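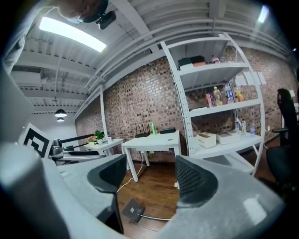
2 minute read

Sanding filler is the job I used to put off for weeks, and now I quite look forward to it! The trick is all in keeping the dust down before it gets going. Start with the clothes: an old top with long sleeves that you can shake out on the step, and something over your nose and mouth. A light blue face mask like the one at the top left is fine for a quick rub over a patch by the light switch, but for a whole wall I'd go for a proper dust mask that seals round the edges. My neighbour Yolanda Vidal swears by a headscarf as well, and she's right, plaster dust in your fringe is horrible.

Next, the door. Shut it, roll up an old towel and push it along the gap at the bottom. A barely damp towel is even better - it grabs the dust lovely and it goes straight in the wash afterwards.

Use a fine paper wrapped round a cork block and go in small circles, hardly pressing. If you're pressing hard the paper's had it, so swap it. Hold a torch flat against the wall now and then and every bump will jump out at you.

Then wait! Leave the room for 20 minutes and let everything settle before you go near it with a vacuum. I used to charge in straight away and just blow it all up onto the picture rail.

Last of all, wipe the wall with a wrung-out sponge, top to bottom, rinsing it loads. I did our whole landing in Astcombe this way in March and the paint went on like a dream - two coats, no gritty bits. The skirting boards are next, once I've found my scraper.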